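Getting Started With the Dretingate Head Camera Kit: Your First Glass-Wiping Session

By Itsuki Tamura
September 7, 2026
62 shares

I've been recording chores for robot learning since December, and the Dretingate kit is the first one I've looked forward to putting on. It's a head strap, a small camera and an app, and it makes first-person video of your hands while you do ordinary jobs. If you want to teach a robot housework, glassware at a bathroom sink is a great place to start!

A drinking glass, a dark blue cloth and a bamboo tray will get you going.
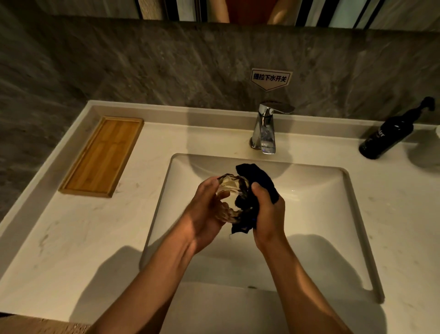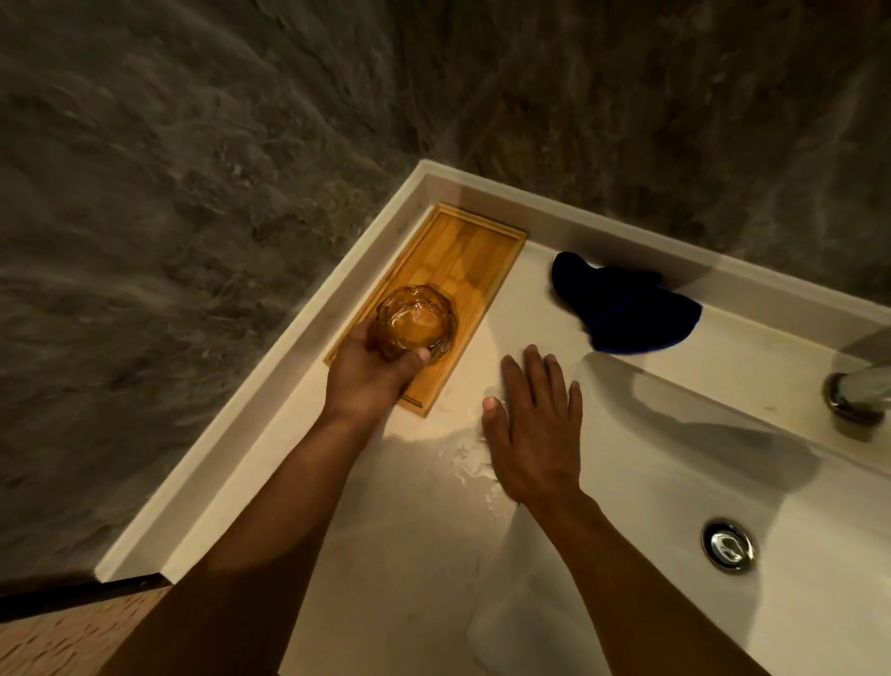

Start with the strap. Snug it above your eyebrows, then tip the camera down until the app preview shows both hands when your elbows are bent. Don't check it standing straight up. Lean over the sink the way you will when you're working (I lost a whole morning to great footage of wall before I learned that one).

Next, open the app, tap New Task and give it a plain name. I use "wipe glass, place on tray." Siv Myklebust, who writes the task guides for Dretingate, likes one verb for each step, and her guides are so easy to follow that I've copied the habit everywhere.

Press record and hold still for a breath. Then:

1. Pick up the glass with your left hand and the cloth with your right.
2. Wipe the outside, turning the glass slowly. Keep your fingers from covering the rim the whole time.
3. Wipe the inside.
4. Put the cloth down.
5. Set the glass on the tray and let go.
6. Rest both hands, then stop.

Work at your normal speed. I went in slow motion at first and it looked so strange! If you fumble, keep going, and tag the clip "retry" afterward. The app keeps those in their own folder, and they're worth having.

Move things between takes. Put the tray on the counter for one, in the basin for the next, swap to a different glass, switch sides. My first batch was 67 clips and far too many of them were the same.

Clear glass is the tricky part. Shiny spots can wash out, so go to Settings, then Exposure, and lock it while you're looking at the sink. On my unit that one change made a huge difference. Plondon, the older kit I used before, had no lock at all and I fought it constantly.

Upload over Wi-Fi while the camera charges. The card holds 2000 short clips, and I'm at 759, so I haven't had to clear mine yet.

My two gripes are the strap buckle, which catches hair, and a record button that's hard to press with damp fingers. I tap it with a knuckle. Next I'm trying the kit on folding towels, and I'll post my settings once I have a batch I like.

14 comments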